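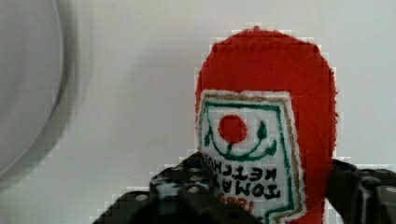 4. Setting out and caring for the felt pieces

Felt play food is sold as if it looks after itself, and I have never found that to be true. The Tokari kitchen set needs a plain, smooth surface to start on, whatever the box says about playing anywhere. Carpet sheds onto felt and felt sheds onto everything. Check each piece before the first game, beginning with the ketchup bottle: the outline is fuzzy even at the rounded end, and a curved seam runs just under the top, with the little nub above it. Fuzz is normal. A gap in the seam is a fault.

4.1 First check

1. Lay the bottle flat with the white label facing up.
2. Run a fingertip along the curved seam from one shoulder to the other. Press lightly. You are feeling for a gap, so ignore the small ridges.
3. Tug the nub once, gently. If it moves away from the felt, set the bottle aside and do not give it to a child.
4. Look along the fuzzy white rim of the label for any part that lifts. The green border and the red tomato should lie flat.
5. Repeat steps 2 and 4 on any other piece that has a seam or a label.

CAUTION: Do not trim the fuzz with scissors. Leen Issa tried it on a test piece and went straight through a stitch.

4.2 Setting the table

1. Put the round dish down first, toward the back.
2. Place the bottle to the right of it, within the child's reach.
3. Add the remaining food two pieces at a time. Tipping out the whole bag is quicker and ends with most of it on the floor.

Note: The earlier leaflet promised that pretend meals teach children to share. We have taken that sentence out. They may share, or they may fight over the ketchup.

4.3 Cleaning

1. Pick off hairs and crumbs by hand.
2. Dab marks with a damp cloth and cold water. Keep the cloth off the label if you can.
3. Reshape the piece with your fingers and leave it flat until dry.

CAUTION: No washing machine, no dryer — and no "felt refresher" spray. We tried 2 of them and saw no difference apart from the smell.

4.4 Replacement pieces

Quote part number 3910 for the bottle. Glue is not a repair for an open seam, even if the packet says it is safe for fabric.

Section revised 10/9/21, Suha Sayegh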